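Notstead-dev — Home — Archive — Thread index — Previous — Next — Reply — Search

Re: [notstead-dev] grasp planner picks the wrong target when objects overlap
From: Pallavi Nigam
To: notstead-dev

Gwenaël Besson wrote:

> I ran the current planner branch on the desk-tidying layout again. With
> the ruler and the first pen crossed, the segmenter returns one instance
> in most cycles. The planner then takes the long axis of the merged mask
> and closes on something between the two. The other pens are fine.
>
> I'm inclined to raise the mask overlap threshold and leave the planner
> alone. Also, can someone tell me whether the target lock is supposed to
> survive an arm occlusion? I see the id change when the gripper passes in
> front of an object, and the task layer treats it as a new item.
>
> Config is the stock one from the Fontes tree, no local patches except
> the logging one.
>
> Gwenaël

Please don't touch the threshold. I tried that in September and it moves the problem to the basket. The basket wall is perforated, and with a higher threshold the holes start coming back as separate small instances. You get a candidate list full of junk and the planner spends its budget rejecting it.

The two issues you report have different causes, so I'll take them separately.

1. Merged instance

The ruler is transparent. Depth returns on it are close to the table plane, and the only things the segmenter has to work with are the tick marks and the numbers. Where the pen lies across it, the pen edge is the strongest gradient around and the ruler fragments attach to it. The axis fit in grasp_axis.py then does a plain PCA on the union, which gives a direction that belongs to neither object.

Frames from the layout I have been testing on: 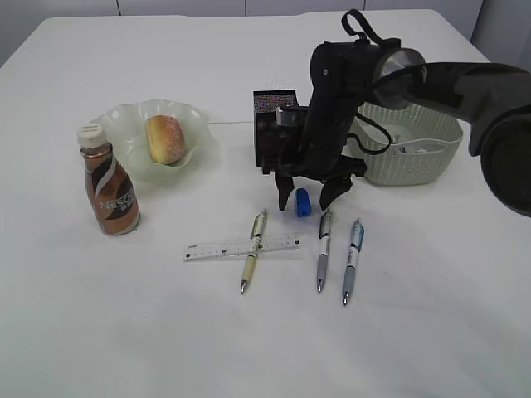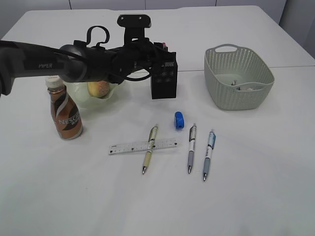 Pen across the ruler in all three, coffee bottle at the left.

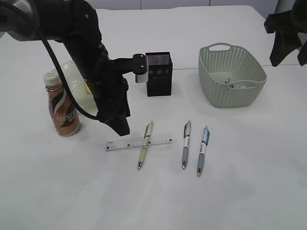

Reading time: 5 min

My patch leaves the mask alone and checks it before the axis fit. If the ratio of the second eigenvalue to the first is above a limit, the mask is passed to a two-line fit, and each line becomes its own grasp candidate. The candidates are then ordered by height above the plane, highest first, so the pen should go before the ruler. The cost is small. I replayed 1067 logged cycles and the two-line fit was called in 68 of them. All 68 were crossed objects or a pen next to the ruler edge. I did not see it called on a single isolated pen.

The limit is a parameter (axis.split_ratio). I would like to keep it out of the stock config until someone has run it on a different set of objects. Long thin things are easy. I have no idea what it does to scissors.

2. Target lock

No, the lock does not survive occlusion at present. The tracker drops an id after 5 missed cycles and the re-association step only looks at objects that were never grasped. In the second frame the forearm covers part of the bowl. That kind of partial coverage is enough to shift the centroid beyond the gate, so the bowl gets a new id even though some of it is still in view. The same applies to the white bottle behind the arm in the third one.

What I propose:

- project the arm model into the camera view using the current joint state
- mark every track whose last mask intersects the projection as "occluded"
- freeze the miss counter for those tracks
- on reappearance, match by class and last position with a wider gate

The projection code already exists in the Kakico bridge, where it is used for self-filtering the point cloud. It needs to be moved to the common package. The model there lacks the cable and the camera bracket, so pad the links. I use 2 cm, and even that misses the cable when the wrist is rotated.

A timeout is still needed. Freezing forever means a removed object stays in the table until restart. I set it to 2000 ms, which covers a normal reach on my setup. If your motions are slower, raise it.

One side effect to be aware of: the task layer reads the track list once per pick, and it does not know about the new "occluded" state. Until that is handled it will treat an occluded track as graspable. The Sedo task scripts have their own copy of the enum, so they need the same change — otherwise they will throw on the unknown value at load.

Gwenaël, could you do two things:

a) rerun your failing log with the split patch on and the threshold back at default, and send me the candidate dump for the first bad cycle
b) check that your extrinsics are current. The projection is only as good as the camera pose, and a stale one will mark the wrong tracks

Both patches are on the branch, as separate commits. The tracker one has no tests yet. I will write those before asking for a merge.

Pallavi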